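3 min read

My sister Rocío Meléndez called me in February with a flat ball, a bored kid and a hand pump she couldn't get to work, and before we'd hung up she wanted to know when a robot was going to do this stuff for her. I've been chewing on that ever since, so today's tips come with a bit of robot talk!

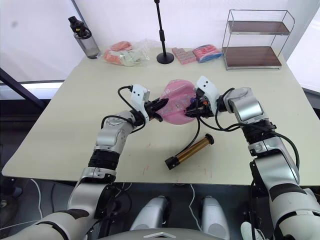
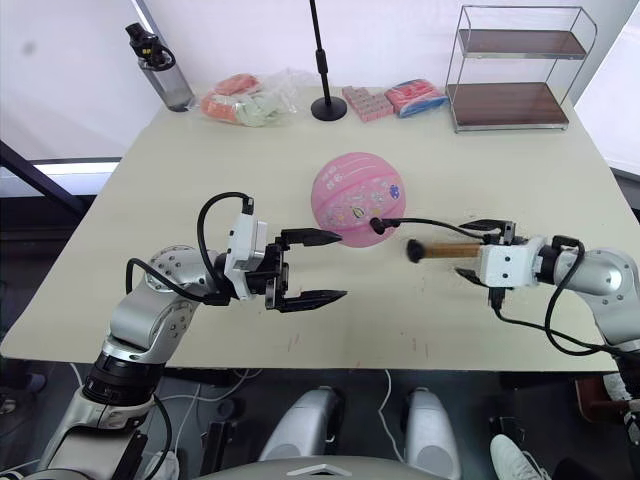
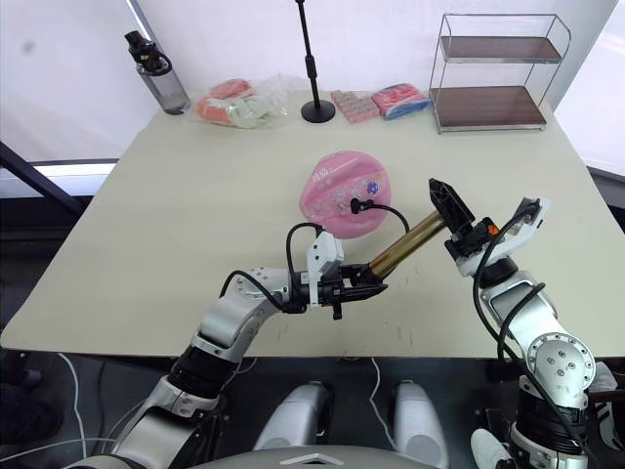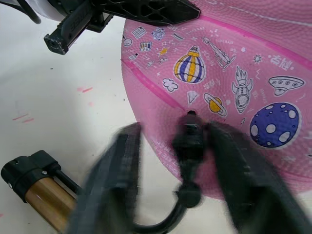
So, can machines do our chores yet? My answer is some of them, slowly, and please don't toss your own tools. Pumping up a ball sounds like the easiest job in the house, but try it with just two fingers on each hand. One hand has to keep the nozzle against the ball, as in the last picture, while the rest of you deals with a hose that wants to curl up and a barrel that would love to roll off the table. My neighbor Bohdan Semeniuk fixed machines in Larthorpe for years and he says floppy things are the worst (hoses, bags, socks, all of it).

For those of us still doing it by hand:

Wet the needle before it goes in. A drop of water is plenty.

Push it in straight and never wiggle it sideways, or you'll bend it.

Let go of the ball now and then and give it a squeeze. Small play balls need far less air than you think.

Keep spare needles in a jar with a lid. Mine live next to the batteries.

Next time I'll get to sticky drawers, which I wouldn't hand to a robot either.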